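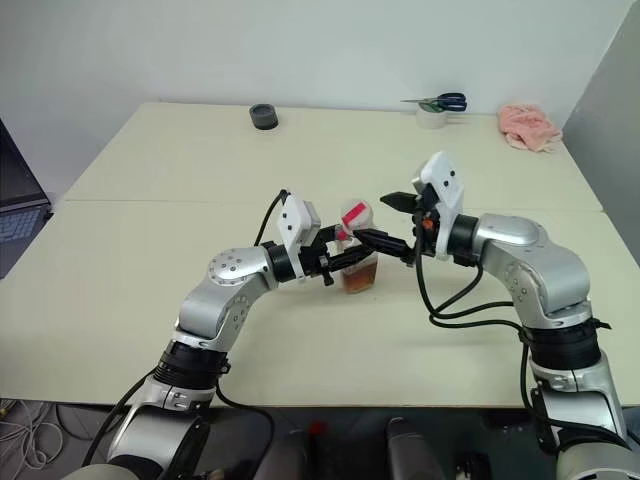 Left gripper on the container, right gripper close to the cap, at the Gastitz robotics club.

Our club at Gastitz has 200 dollars a semester for parts and one table by the wall. For most of last year we spent both on getting ready for competitions. This year a group of students asked to skip the season and work on handling containers with two arms. I voted for it, and I think other school clubs should consider the same thing.

The usual case for competitions is that they give students a deadline and a reason to show up. I accept that. I have also watched 8 students stand behind one student with a controller for an entire afternoon. The rules of the last contest we entered, the Vevton regional, rewarded speed, so the work went into speed. The students tuned one motion until it ran well on one field, and then the field was taken apart.

The container task has no field. One arm holds, the other comes in from the opposite side, and the liquid is supposed to stay where it is. A person does this at breakfast without looking. For two grippers it raises a question every few minutes. How hard can you squeeze thin plastic? Which arm should wait? What do you do when the holding arm blocks the view of the other one?

These are questions students can argue over without an adult settling them. In October three of them disagreed over whether the holding arm should move at all. They wrote down both versions and ran each one, and the log for the project, which they named Foltenano, now has 1207 entries. Many of those are failures with a short note next to them. I learned more from reading the notes than I ever did from a score sheet. 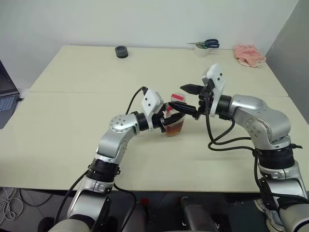

The right arm approaching a clear plastic cup from the opposite side.

Some parents have told me this looks slow, and it is slow. A visitor who stays ten minutes may see one attempt. There is no trophy at the end, and a college application has to explain the project in a sentence or two. I don't have a good answer to that last point, except that the students who kept the log can explain it very well.

The school should keep paying for the competition team too. Gautier Hall has room for a second table, and plenty of students want the crowd and the clock. My request is that the budget form stop asking for a contest name before it will release any money – a project log ought to be enough.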